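共同洗濯室のタオル類の取り扱いを改定 リムルソープ、7月から新手順

集合住宅リムルソープの管理組合は、1階共同洗濯室および隣接する畳み場で使用する共用タオル類の取り扱い手順を改定し、7月から適用すると発表した。対象となるのは、清掃用および来客用として各階の物品棚に備え付けている共用のタオル、ふきん、マットカバーである。居住者が個人で持ち込む洗濯物については、従来の利用規則に変更はない。

管理組合によると、共用タオル類の洗濯と補充はこれまで階ごとの当番に一任されており、畳み方、収納場所、交換の時期についての統一した定めがなかった。このため、用途の異なる布が同じ棚に混在する例や、吸水性の落ちたものが長期間使われ続ける例が報告されていた。昨年度に寄せられた物品棚に関する意見のうち、布類の混在を指摘するものが最も多かったという。

改定後の手順では、共用タオル類を色によって用途別に区分する。黄緑色は共用廊下および集会室の卓上用、青色は窓および鏡用、白色は来客用の手拭き、灰色は床用とする。いずれも購入時に右下の隅へ階の番号を記した布札を縫い付け、洗濯後は必ず同じ階の棚に戻す。布札の取れたものは畳み場の掲示板横に設ける仮置き棚に移し、月末にまとめて付け直す。

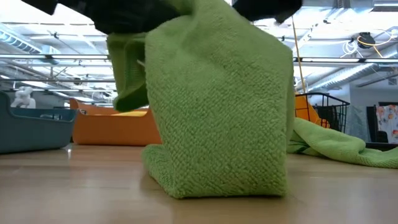

マイクロファイバー製の布については、洗濯の条件を別に定めた。綿のタオルと同じ槽で洗うと糸くずが付着しやすいことから、単独で洗うことを原則とし、水温は40度以下、柔軟剤および漂白剤は使用しない。乾燥機を使う場合は低温設定に限る。表面がループ状の織りになっている黄緑色のタオルは、細かい目の間に砂や髪の毛を抱え込みやすいため、洗う前に一度持ち上げて広げ、軽く振ってから槽に入れるよう求めている。洗濯後も、かたまりのまま容器に入れず、一枚ずつ台の上で広げてから畳む。オレンジ色の幅広の容器と青い収納容器を並べて畳み台に置く現在の方式は継続し、前者を畳む前のもの、後者を畳み終えたものの置き場所とする。

畳み方は四つ折りに統一する。長辺を合わせて一度折り、続いて短辺を合わせてもう一度折ったうえで、折り山を手前に向けて容器に立てて収める。重ねて積む方法に比べ、枚数と色を上から確認しやすく、取り出す際に他の布が崩れにくい。マットカバーのように厚みのあるものは、この限りではなく、三つ折りの後に巻いて収納する。

畳み台の使用についても規定を設けた。共用タオル類の作業は原則として午前中に行い、正午以降は居住者の個人利用を優先する。台の上に洗剤、飲料その他の液体を置くことは認めない。台の天板は作業の終了後に乾いた布で拭き、容器は台の左側に寄せて残す。容器の中に私物を置いたまま退室しないよう、管理組合は改めて注意を呼びかけている。

洗濯物の置き忘れへの対応は次のとおりとなる。洗濯機および乾燥機の運転終了後、90分を過ぎても取り出されていないものは、次の利用者が備え付けのかごに移すことができる。かごに移された洗濯物は翌日の午前9時まで畳み場で保管し、その後は管理事務室に移す。受け取りの際は、部屋番号と品物の特徴を所定の用紙に記入する。共用タオル類が個人の洗濯物に紛れて持ち帰られた場合は、届け出の必要はなく、最寄りの階の棚に戻せばよい。

物品の補充に関しては、布製品を扱うサスタード社と年間の納入契約を結んだ。初回の納入は約400枚の更新分のうち半数を対象とし、残りは各階の傷みの程度を確認したうえで秋以降に順次入れ替える。更新の目安は、縁のほつれが指の幅を超えたもの、洗濯後も汚れやにおいが残るもの、または拭いた後に水の筋が残るものとする。更新により棚から外した布は、油汚れの処理や屋外設備の清掃に用いるため、地下の資材室で別に保管する。

費用については、更新分の購入費を共用部維持費の予備枠から支出し、居住者の月々の負担額は据え置く。ただし、容器を破損した場合または紛失した場合には、大小を問わず一個につき2,000円の実費を申し受ける。経年による割れや変色はこの対象に含まれない。

共用設備を担当するシウミン・スー氏は、「棚を開けたときに、どの布を何に使えばよいかが一目で分かる状態を目指した。特に卓上用と床用が混ざらないことを重視している。細かい点は、運用しながら各階の意見を聞いて直していきたい」と述べた。新しい手順の開始に先立ち、布札の縫い付けと棚の仕切りの設置は、各階の当番と設備担当が分担して進める。

あわせて、畳み場において手順の説明会を開く。説明会では、色による区分の一覧、四つ折りの実演、マイクロファイバー製の布の洗い方を扱い、所要時間は1回30分とする。事前の申し込みは不要で、いずれの階の居住者も参加できる。都合により参加できない場合は、同じ内容をまとめた案内書を管理事務室で受け取ることができる。案内書は日本語版のほか、英語版と中国語版を用意する。

隣接するタム棟およびマネロ棟の洗濯室では、当面は従来の手順を継続する。両棟では畳み台の寸法と物品棚の奥行きが異なるため、容器の配置と仕切りの位置を改めて検討する必要がある。両棟の居住者がリムルソープの洗濯室を利用する場合には、リムルソープの規則に従うものとする。

新しい手順の全文は、洗濯室の入口および各階の物品棚の扉の内側に掲示する。内容に関する質問や意見は、管理事務室の窓口または同室前の投書箱で受け付ける。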